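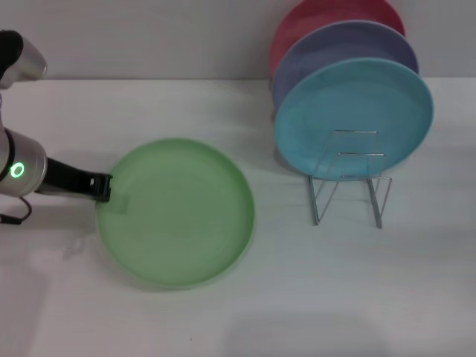
Imad Haddad wrote after last week's lecture to ask why a unit on kitchen operations should spend two hours on the drying of plates, when any household manages it without instruction. The question was a fair one and is taken up in section 1. Students who missed the lecture should read that section before the practical.

Vondelham College of Applied Hospitality
Kitchen Operations, Unit 4: Washing, Racking and Storing Tableware
Handout for lecture and practical, issued 13 Mar 2020

1. Scope of the unit

Household practice is not uniform. In the entry survey for this course, 59 students were asked how they dried plates at home, and 37 of them used a cloth for everything. Most of the remainder used a rack and emptied it when the space was needed. Both methods will produce a plate fit for supper. A shared kitchen places more demands on the method, as the person who stacks the plates is seldom the person who washed them, and the next user must be able to rely on the state of what is in the cupboard.

The unit deals with hand-washed tableware only. Machine warewashing is covered in Unit 6. Glassware and cutlery are mentioned where they share bench space with plates, but they have their own handouts.

2. Terms used

Draining: the running off of free water under gravity.
Air drying: the loss of the remaining film of water by evaporation, without a cloth.
Racking: placing items in a rack so that each is supported and separated from its neighbour.
Landing area: the clear surface beside the rack where an item may be set down before it is racked or after it is removed.
Well: the flat central part of a plate, inside the rim.

Students are expected to keep draining and air drying apart in written answers. A plate may have drained fully and still be far from dry.

3. Flat and upright

A plate laid flat with its well facing up keeps whatever water is in it. Turned face down on a smooth bench, it traps moist air beneath the rim and dries slowly on the side that matters most. The upright position allows water to run to the lowest point of the rim and leaves both faces open to the air. The light blue plate at the head of this handout is racked in this way, leaning slightly back, with the lavender-purple one behind it. The pale green plate is on the tabletop, in the landing area beside the rack.

A slight backward lean is preferred to the true vertical. The plate rests against its support and is less likely to tip forward when the one beside it is lifted out. Too great a lean brings the faces together, and two wet faces in contact will hold water between them for a long time.

Raised rims deserve attention. On some patterns the underside has a foot ring, and when the plate stands on edge a small quantity of water remains in the lower part of the ring. A quarter turn of the plate partway through drying releases it. The Iturra plates held in the teaching kitchen have a deep foot ring and should always be turned.

4. Plastic and ceramic

Plastic plates generally dry more slowly than ceramic ones of the same size. Ceramic holds more heat from the rinse, and that heat assists evaporation. Water also tends to bead on plastic, where it sits as separate drops, while on a clean glaze it is more inclined to spread into a thin film. Students should therefore allow a longer period for plastic and should check the angle between rim and well with a fingertip before stacking.

Plastic is also lighter. It moves in the rack when knocked and should be loaded from the back forward, so that a hand reaching past does not disturb items already in place. Scratched plastic is to be set aside and reported to the demonstrator.

5. The rack

The teaching kitchen in the Tirnberg Building is fitted with Kollance wire racks. Their coating should be inspected before each session. Where the coating has broken, the exposed wire may rust and mark the plates.

Racks are placed at the side of the sink opposite the soiled items. The landing area must be at least as wide as the largest plate in use and is kept clear of cloths, bottles and personal belongings. It is wiped down before washing begins and again before dry plates are set on it.

Plates of one diameter are racked together. If sizes must be mixed, the largest go to the back. Bowls are not placed between plates.

6. Procedure for the practical

Wipe the bench and inspect the rack.
Scrape and sort the items by type.
Wash in hot water with detergent, changing the water when it becomes greasy or the suds have gone.
Rinse in clean hot water.
Hold each plate on edge over the sink for a moment before racking it.
Load from the back, one plate to a slot.
Record the time at which the last plate was racked.
Turn foot-ringed plates once during drying.
Check the well, the rim and the underside of each plate.
Lift plates by the rim and stack them on the clean landing area, then move the stack to the shelf.

Cloths are not used in this exercise. Where service conditions make a cloth unavoidable, it must be clean, dry and kept for that purpose alone. A damp cloth carried from one plate to the next transfers whatever it has picked up.

7. Worked calculation

The drying time of a load is found by weighing. A set of dry plates has a mass of 1504 g. Rinsed, drained and weighed again, the set has a mass of 1541 g. The water retained after draining is therefore 37 g. The set is weighed at regular intervals until it returns to 1504 g, and the results are plotted with time on the horizontal axis. The bench scales have a capacity of 2000 g and must not be loaded beyond it.

Label both axes and state the material of the plates. Curves for plastic and ceramic are to be drawn on the same sheet.

8. Preparation and submission

Read sections 3 and 4 before attending. Closed shoes and a clean apron are required. Practical reports are submitted at the unit office in the Tirnberg Building, with the plotted sheet attached. Students who miss the practical may apply for the repeat session in July.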